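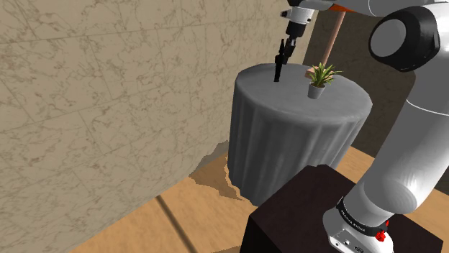 The practice room at Teltance, with the arm over the cloth-covered table and its potted plant. Rendered in the simulator.

I got to drive a robot this week! Well, a simulated one, but my palms were sweating all the same.

Teltance opened its remote teaching room to outside visitors on May 13, 2022, and I went along mostly out of nosiness. The idea is pretty simple. You sit at a desk, you hold a controller, and the arm on the screen follows your hand. Every move you make gets saved, and later the software learns from the whole pile of tries. They call the setup Roneleck, and so far it has 4,000 saved runs in it (plus mine, if they kept them, and I wouldn't blame them if they didn't).

Bendik Bakke got me started. He gave me 60 seconds to wave the arm around and get a feel for it, and then we went straight to the job: bring the gripper down beside the plant, close it on the pot just under the rim, and slide the pot toward the middle of the table. My first try, I came in way too fast and drove the fingers right into the tablecloth. Second try, I got leaves. Bendik said leaves are very popular with beginners.

What surprised me was how much of it is plain old depth. On a flat screen I could not tell if the fingertip was over the back of the table or hanging somewhere in front of it. I kept leaning sideways in my chair as if that would help, which got a laugh from the next desk. The trick I was taught is to come down slowly, stop, turn the view, and only then move in. I did 10 runs in all and 2 of them counted as good. I was thrilled with those two!

Ragnvald Dahlgren, who looks after the recordings, told me he's happy to keep some of the clumsy ones as long as the person recovers. If you miss the pot, back up and get it the second time, the software gets to see how a miss is fixed. If you just knock the thing over, that run goes in the bin. He also likes having lots of different people on the controls. Everyone on staff has ended up reaching for the pot the same way by now, he said, and he'd like some variety in there.

The plan is to move the same task over to a real arm at the Grønli workshop in October, with a real pot and, I'm told, a plastic plant to start with. Visitors can still sign up for a turn in the simulator until then. Wear something comfortable and ask for the desk on the left, the chair is better.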